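Lower Lilov below the dam, flows and the portage

Paddling Forum > Rivers and Trip Planning

gravelbar_gus
September 28, 2023
Thinking of running the Lilov from the Fitzgerald dam down to the Jolari bridge. The guidebook calls it "gentle, wooded, suited to families." The guidebook also has a phone number in it with five digits, so I'd like a second opinion. Gauge says 1060 cfs this morning. Two of us in a loaded tandem. Is the portage on river left still there?

siltfactory
The portage is there in the sense that the land is there. The trail went into the river in January when the bank slumped. Use river right, take out at the old gauging shed, and expect mud to the knee.

tadeo_ocampo
1060 is fine. I've done it at 500 and walked half of it, towing my boat like a sulking dog. Below the dam it's flat to the first island, then it drops through the gravel bends, then forest on both sides until you hear the highway.

Put the map away at the second island, because the river did. The main channel is the right one now.

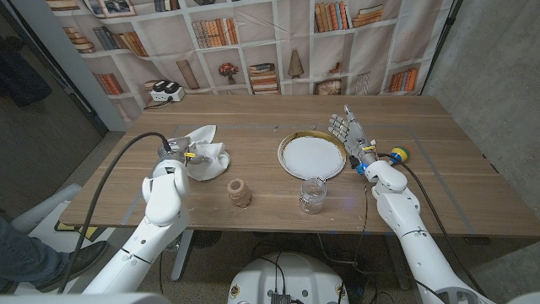
Right hand up, fingers spread, with the napkin under the left.

quezada_c
Disagree on the right channel. It's wider but there's a spruce across the bottom of it, roots and all. You can't see it until you're past the point of having opinions. Left channel is narrow and scrapy and I will take scrapy.

tadeo_ocampo
Catalina, that spruce was gone in the spring. I looked for it.

quezada_c
Then it has a brother. I was there ten days ago, Tadeo.

gravelbar_gus
So left. Or right. Thanks, both.

siltfactory
Get out on the island and look. It takes five minutes and you'll want to stretch by then anyway.

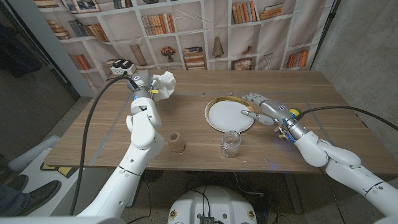
Also, the dam release. They post a schedule and then treat it as a mood board. I've seen the level come up a foot over lunch with no horn. Pull your boat all the way up and tie it to something that has been there longer than you have.

old_eddyline
People keep calling this stretch wild. It's a regulated river with a farm every mile behind a thin screen of trees. If you want wild, go above the reservoir, where the Cellurlow comes in. Colder, clearer, no cows.

tadeo_ocampo
Above the reservoir is 80 miles of gravel road and a gate that may or may not be locked. He asked about a weekend.

old_eddyline
He asked about a river.

quezada_c
He asked about a portage. Gus, bring water. The Lilov is brown from the first creek down and it will kill a filter by supper.

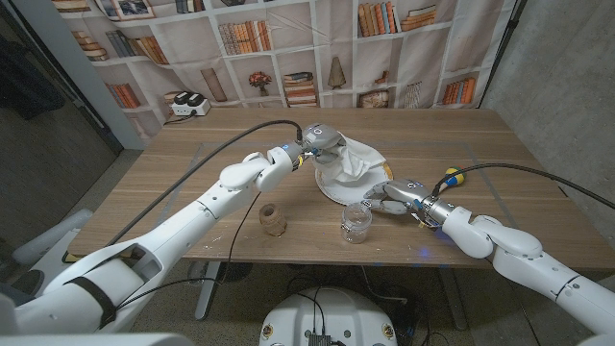 Camp on the long bar on the left, the one with the cutbank facing it. The next good spot is 10 miles on, and the bit in between is willows and somebody's bull. The bull swims.

gravelbar_gus
Is the bull in the guidebook?

siltfactory
Under "wildlife viewing."

gravelbar_gus
OK, plan is river right around the dam, stop and look at the second island, long bar for the night. If anyone has a spare vehicle for the shuttle from the Jolari bridge I can pay in gas and cookies.

old_eddyline
What kind of cookies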